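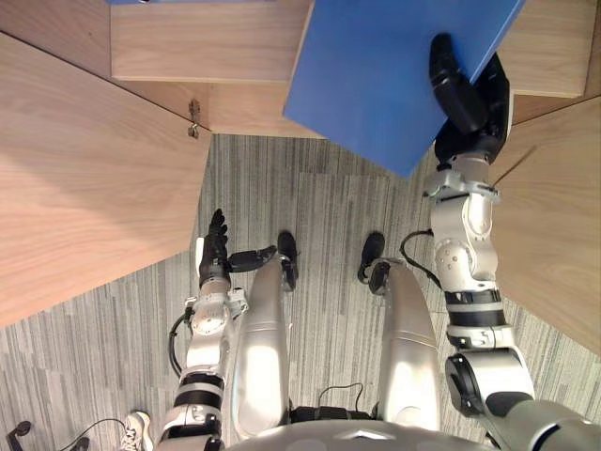
What should a student team be able to show before it enters a humanoid in the Markanmont household round?

A full task, start to finish, repeated by people who didn't write the code, with every failed attempt left in the log.

Filed under: Robotics Club / Project list / Skudano
Posted Friday, 4:40 pm, by Anitha Kotian

Harish, all,

I put that at the top because we've had a long thread on whether Skudano is ready and I don't think we've ever said what "ready" means. My answer is the one above. If you have a different one, please write it down before we argue any more about the entry form.

I've read the whole progress report, including the appendix. I'm glad the data collection is going well. I'm less sure about what we are claiming from it. The report has 547 recorded attempts, and the success figure on the first page comes from the ones that were "valid." I went looking for the definition of valid. It's in a comment in Nithin's script, and it says an attempt is dropped if the operator marks it as a bad start. Who decides it was a bad start? The same person who just watched it go wrong. I'm not accusing anybody of cooking the numbers. I've run those sessions myself, and when the hand closes on nothing you very much want it to have been a bad start.

The other thing is the wrist view. Half the report treats the close-up camera as the thing that solved grasping. When the hand is right up against something, the housing takes up the top of the picture and a finger takes up a good part of what's left. You get a fine view of the contact point and almost nothing about where the rest of the object is going. I'd like to see one run of the policy with that camera turned off before we credit it with anything. 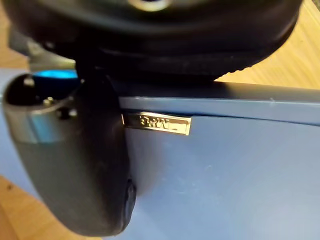 Harish Kamath wrote:

> I think we're being too hard on ourselves. The point of the fall
> term was to get the arms doing something useful and they are. In
> September we couldn't hold a flat panel at all without dropping it
> on the carpet. Now new operators can pick one up in their first
> session.
>
> On the numbers, every lab throws out bad starts. If the operator
> bumps the controls before the robot moves, that isn't data, it's
> noise. I don't see why we should count it against the policy.
>
> On the entry fee, we have 3967 dollars left in the project account
> and the year ends with us losing whatever we haven't spent. I would
> much rather go to Markanmont and come in last than sit in Cordeiro
> Hall polishing a report. The 19 people who signed up for this
> did not sign up to write reports.
>
> Can we please vote by Friday?
>
> Harish

A few replies to that.

I agree about bumped controls. Throw those out. But then the rule should be that the robot hadn't moved yet, and the script can check that by itself from the joint log. Right now the rule is a key on the keyboard and a feeling. If the figure stays where it is after we rescore everything, great, I'll stop bringing it up.

New operators picking up a panel in their first session tells me the operators are good. It doesn't tell me the robot is. The same goes for the demo we gave the freshmen. Someone was driving it the entire time! I don't mind that, it's how you collect this kind of data, but two parents went away thinking it did that by itself and none of us corrected them. I include me.

Flat things with a clear edge are also the friendly case. Look at what the reach practice is like near anything round and black. The depth estimate on the dark tube wanders all over the place in the logs I opened, and the planner either stops well short or keeps nudging forward. The report gives this one sentence, under "future work."

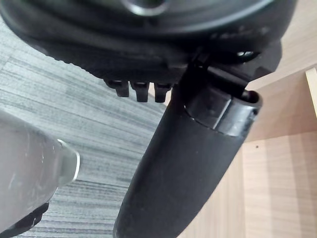

Wrist view: gray gripper at left, black shaft and its collar, striped carpet behind.

I would move that sentence to page one. Markanmont publishes its object list late, and the rules only promise "common furniture and household items." Most common furniture where I live is dark and has legs.

The money is the weakest argument in the message, sorry. If we have to spend it, Kokeck has the replacement fingertips we keep putting off, and we could get a spare set and a second battery and still have something left. I'd get more out of that than out of an entry fee and a van.

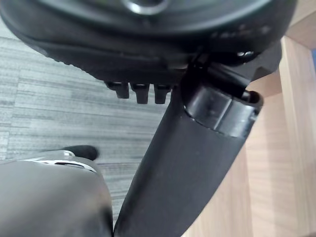 Sheyla Quispe wrote to me off-list, and said I could pass it on, that she'd support going if we enter the operated category and leave the autonomous one for next year. Her view is that the operated runs would at least be honest about what we've built, and that the judges' sheets from that round are detailed enough to be worth the trip. She also thinks the logs should be rescored first, whichever way the vote goes.

I could live with that. I'm still not convinced, but I wouldn't vote against it.

So, what I'm asking for before anyone fills in the form:

- Nithin, can you add the joint-log check and rerun the whole set, with the dropped attempts listed by number?
- Three sessions with the wrist camera off, same objects, operators who haven't seen the policy run.
- Rajeshwari, you had the draft rules open last time. Does the operated category allow a spotter next to the robot? I read it one way and Harish reads it the other.
- Take "solved" out of the report. It's in there twice, once in a heading.

I'm in the lab until six tonight if someone would rather shout at me in person.

Anitha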